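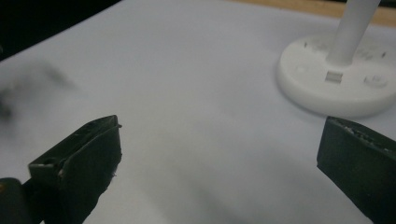

Jollside Day Center – Workroom Inspection, October
Inspector: Dalva Vieira
Room: 72

1. Work surfaces clean and free of chips
Satisfactory. White top wiped down at 8:15 a.m.

2. Round-base items stable on the table
Satisfactory. The base must sit fully on the surface, at least 40 mm from any edge.

3. Buttons and openings on bases free of dust
Satisfactory. Use a dry cloth only – no spray.

4. Power cords secured
Action required. One cord by the door crosses the walkway. Assigned to Gilmar Evangelista, work order 1299.

5. Exit route clear
Satisfactory.

6. Fire extinguisher tag current
Not verified. Tag missing – replacement requested.

Items 4 and 6 will be rechecked before the room reopens.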